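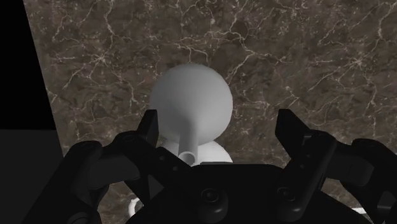

# Chapter 3: Where the Examples Come From

If you have worked through the first two chapters with a pencil beside you (and I do hope you have, because the exercises on grasp geometry come back to haunt us later), you will already know how a gripper closes, how a wrist camera sees, and what we mean when we call a grasp stable. You may also have noticed that I have been a little evasive on one point. I have spoken again and again of "the examples" as though they arrived by post in a tidy parcel. In this chapter we go and make them ourselves.

I first learned how much work this is in a cold February at Stonholm, where Ginevra Ferri and I had promised the Wukia project 1000 demonstrations of a simulated arm picking up small household shapes. We thought it would take a fortnight. By the end of that fortnight we had 154, and when Ginevra sat down and played them back one after another, she found that nearly all of them came at the object from the same side. We had both been steering with the right hand, you see, and we had both fallen into the same comfortable path without noticing. The learner trained on that set was charming to watch so long as the object stayed where we liked it. Shift it a little towards the left fingertip and the arm would sail down with great confidence and knock it over.

So we began again, more slowly, and most of what follows grew out of the notes we kept the second time.

## 3.1 What one example contains

An example, for our purposes, is a complete attempt at a task, stored step by step. At each step we keep what the camera saw, where the joints were, how far the fingers were open, and what the operator asked the arm to do next. It is tempting to keep only the last of these and the pictures, to save room on the disk. Please don't! Makis Kontogiannis, who looked after the Zakside collection for years, once had to throw away more than 700 attempts when it was found that the finger opening had never been written down.

The view from the wrist deserves special care. Seen from there, the fingertips are always present and the object is often half hidden behind the housing of the gripper itself, so that a rounded shape with a stem may show very little of whatever lies beneath it. The learner has to manage with this partial view, and your examples should include plenty of it. The surface under the object matters too. A heavily veined marble pattern, for instance, gives the learner a great many edges that have nothing to do with the thing it is meant to pick up, and a learner raised entirely on plain grey tables will find them very distracting.

## 3.2 Before you record

Start the simulator supplied with the Mohammadi exercises and make 3 practice attempts with recording switched off. Move the object between attempts, and turn it as well. Then write down, in your own words, what you would count as a success. We shall compare your wording with the definition in Section 3.4, and you may well prefer your own.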